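Opinion > Automation > Budgets

Everybody at Unutley loves shopping for the arm. Me too! Then the quote comes in and there's one line for spares, and somebody (okay, me, last August) crosses it out.
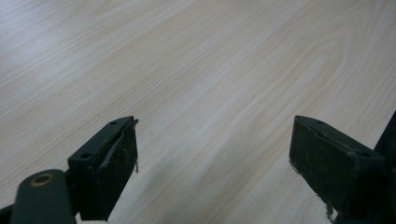

Wanda Greenberg, Equipment Planner

Look at those finger pads, scuffed and peeling, with bits of fray hanging off both sides. Pads wear, so put them in the budget! Tilano wants $159 a set, and I'm now planning on four sets a year, $636, before I even look at a second arm.

124 shares | 2 comments

Mak: We buy ours by the box. Finance still grumbles.

Plevotum: Do you swap both sides at once, or only the worse one?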